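Modul Prävention und Ernährungsmedizin
Skript zur 4. Sitzung: Ballaststoffe, Blutdruck und Lipide
Stand: Mi., 23. Oktober
Bearbeitung: Adi Kusuma, Tadeo Pereyra

4.1 Begriff und Einteilung

Als Ballaststoffe gelten Kohlenhydratpolymere pflanzlicher Herkunft, die im Dünndarm des Menschen weder verdaut noch resorbiert werden, sowie Lignin. Die ältere Einteilung in lösliche und unlösliche Ballaststoffe wird im Skript beibehalten, hat klinisch aber nur begrenzten Wert. Aussagekräftiger sind Viskosität und Fermentierbarkeit.

Viskos und fermentierbar: Pektin, Beta-Glucan, Guar
Viskos, kaum fermentierbar: Psyllium (Flohsamenschalen)
Nicht viskos, fermentierbar: Inulin, Oligofruktose
Nicht viskos, kaum fermentierbar: Cellulose, Lignin

Viele Lebensmittel enthalten Gemische. Bei Obst hängt der Anteil der Fraktionen von Art, Reifegrad und Verarbeitung ab. Saft enthält nach Pressung und Filtration nur noch einen kleinen Rest der ursprünglichen Menge.

4.2 Wirkung auf die Lipide

Viskose Ballaststoffe binden Gallensäuren im Darmlumen und erhöhen deren fäkale Ausscheidung. Die Leber gleicht den Verlust durch Neusynthese aus Cholesterin aus, die Expression der LDL-Rezeptoren nimmt zu, die LDL-Konzentration im Plasma sinkt. Der Effekt ist mäßig und ersetzt bei hohem Gesamtrisiko keine medikamentöse Therapie. Auf HDL und Triglyzeride ist die Wirkung gering.

Zu beachten: Der Effekt ist an die Viskosität gebunden. Wird Beta-Glucan durch Verarbeitung stark depolymerisiert, geht ein Teil der Wirkung verloren, auch wenn die Mengenangabe auf der Packung gleich bleibt.

4.3 Wirkung auf den Blutdruck

Die Datenlage ist weniger einheitlich als bei den Lipiden. Diskutiert werden kurzkettige Fettsäuren aus der bakteriellen Fermentation (Acetat, Propionat, Butyrat), eine verbesserte Insulinsensitivität und der Gewichtsverlauf. In Ernährungsstudien ist der Anteil der Ballaststoffe schwer von der Kaliumzufuhr zu trennen, da beide überwiegend aus Obst, Gemüse und Hülsenfrüchten stammen.

4.4 Übungsdatensatz Gelldale

Für die Rechenübungen wird der Datensatz Gelldale verwendet. Er umfasst 429 Erwachsene mit Ausgangs- und Verlaufswerten. Das Ernährungsprotokoll wurde mit dem Fragebogen Rikivau erhoben, der 45 Positionen enthält. Im Februar wurde die Kodierung der Variablen »Obst, roh« und »Obst, verarbeitet« korrigiert; ältere Dateifassungen bitte nicht mehr verwenden.

Fehlende Werte sind mit einem Punkt gekennzeichnet, nicht mit Null. Bei 18 Personen fehlt die zweite Blutdruckmessung. Diese Fälle sind in der Blutdruckanalyse auszuschließen und in der Lipidanalyse beizubehalten. Der Ausschluss ist im Protokoll anzugeben.

4.5 Portionsbegriff

Der Fragebogen rechnet Obst in Portionen ab, nicht in Gramm. Ein mittelgroßer Apfel mit Schale zählt als eine Portion. Geschälte Äpfel werden gesondert kodiert, da mit der Schale vor allem Cellulose und ein Teil der Polyphenole entfallen. Apfelmus fällt unter »Obst, verarbeitet«, unabhängig vom Zuckerzusatz.
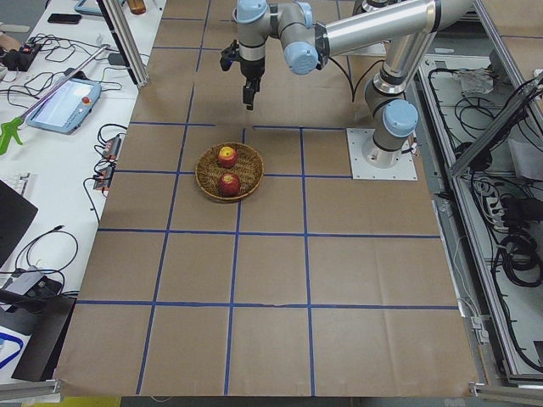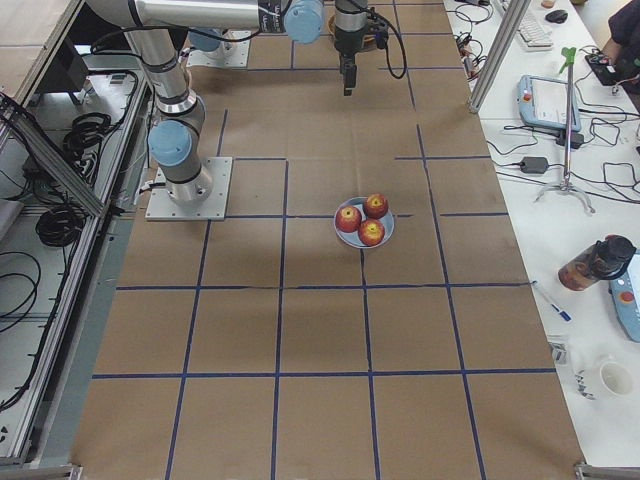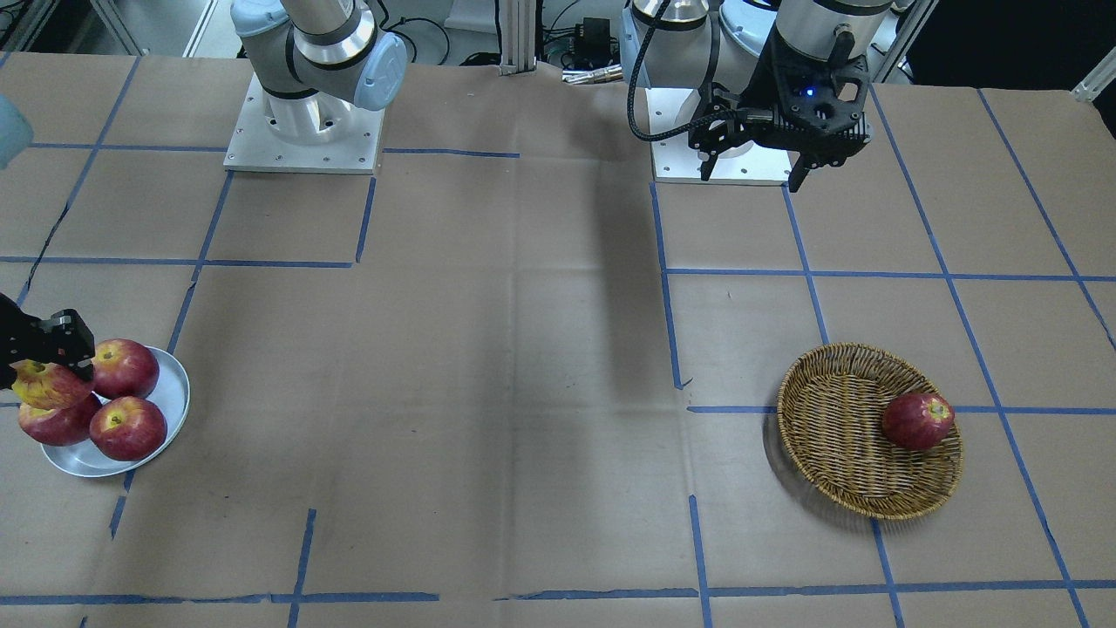
Äpfel, Kraftpapier mit blauem Klebebandraster

Bei der Umrechnung in Gramm Ballaststoffe ist die Tabelle nach Henríquez im Anhang zu verwenden. Andere Nährwerttabellen führen wegen abweichender Analyseverfahren zu nicht vergleichbaren Ergebnissen. Die Umrechnung erfolgt je Person und Tag, erst danach wird gemittelt.

4.6 Störgrößen und Grenzen

Personen mit hoher Ballaststoffzufuhr rauchen in Beobachtungsstudien meist seltener und bewegen sich mehr. Eine Adjustierung verringert die Verzerrung, beseitigt sie aber nicht. Hinzu kommt der Messfehler des Fragebogens, der Zusammenhänge in der Regel abschwächt. Bei mehreren fehlerbehafteten Kovariablen ist die Richtung der Verzerrung nicht mehr sicher vorherzusagen.

Für die Beratung gilt: Zufuhr schrittweise steigern, auf ausreichende Trinkmenge achten. Bei Stenosen im Gastrointestinaltrakt ist vor einer Steigerung ärztlich Rücksprache zu halten. Psyllium kann die Resorption gleichzeitig eingenommener Arzneimittel vermindern; ein zeitlicher Abstand ist einzuhalten.

4.7 Aufgaben bis zur nächsten Sitzung

Berechnen Sie die mittlere tägliche Ballaststoffzufuhr getrennt nach Geschlecht. Stellen Sie die Änderung des LDL-Cholesterins gegen die Zufuhr dar und begründen Sie die Wahl der Kovariablen. Lesen Sie Kapitel 15 im Reader Prerley, ohne den Abschnitt zu Präbiotika. Die Abgabe erfolgt als eine Datei je Gruppe, Syntax bitte als Anhang beifügen.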